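Dotus Pump and Spray Bottle Set: Four Months of Daily Use

April 2024 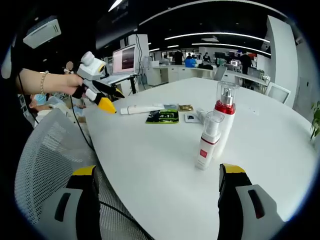
I bought the Dotus set in December to replace a collection of half-used drugstore bottles that leaked, clogged or fell over. It is sold as a pair, one pump bottle for lotion and one smaller spray bottle for toner or setting mist, and both come empty. They spend the working day on a shared white table at the office next to whatever else people have put down, usually tubes and sample packets. The pump bottle is the taller of the two and has a red collar under a silver pump head, with a clear plastic cap over the top. The spray bottle has a red band at the neck and its own clear cap. Both are white, and you can tell them apart from across a room by height alone.

Filling

The necks are wide enough for a small funnel but too narrow to pour into without one. No funnel is included. Dotus sells one separately and I didn't buy it. A kitchen funnel worked once I had washed it properly. Thick creams are a problem. I tried the Grodetti hand cream, a stiff one, and it took nearly 11 minutes to get a full bottle's worth down the neck, with a lot of tapping on the table. Regular body lotion goes in without trouble.

Leave a little room at the top. The pump tube pushes the level up when you screw the head on, and the first time I did it I had lotion all over the collar.

The pump

A new fill takes 5 presses before anything comes out. After that it gives the same amount each time, a bit more than I need for two hands. There is no half-press setting, but you can stop partway down and it will give you less. The stroke is smooth and it has not started to squeak, which my last one did after a few weeks.

The clear cap fits over the whole head. This is the main reason I would buy the set again. On an open desk a bare pump head collects dust and gets leaned on, and with the cap on neither happens. The downside is that the cap is loose. It lifts off with almost no effort, so I would not trust it in a bag. I carried the pump bottle in my backpack twice and both times found the cap at the bottom and a smear of lotion on my notebook.

The sprayer

I like the spray bottle less. The mist is fine and even when the bottle is full, then gets coarser once it is down to the last third. The tube stops short of the bottom, so there is always a little left that you have to tip out. On the other hand the cap on this one snaps on, and it has never come off by itself. I have flown with it and had no leaks.

It did clog once, with a rose toner from Yakubu that has some glycerin in it. Running hot water through the nozzle cleared it. With plain toner or water I have had no clogs at all.

Cleaning

Both heads unscrew by hand. The bottles rinse out fine but they dry slowly, and I leave them upside down on a rack overnight. The outside wipes clean with a damp cloth. White shows foundation and self-tanner right away, so if you use either you will be wiping often. The red parts have kept their color.

Compared with the Umar set

Before this I used the Umar bottles, which cost less. The Umar pump locks down with a twist, and that makes it the better choice for travel. It also dripped from the spout between uses and left a ring on the desk. The Dotus pump doesn't drip. If your bottles stay in one place, I'd pay the difference. If they live in a gym bag, get the Umar.

Other notes

The bottles are not see-through - you have to pick them up to judge how much is left. A thin clear strip down the side would fix this. Replacement heads are sold under part number 1081, and they fit the pump bottle only. I asked Dotus about spare sprayer heads and was told to buy the full set again.

Rating: 4 out of 5

Good: steady pump, no drips, cap keeps dust off, spray bottle doesn't leak.
Bad: loose pump cap, no funnel, no way to see the level, no spare sprayer heads.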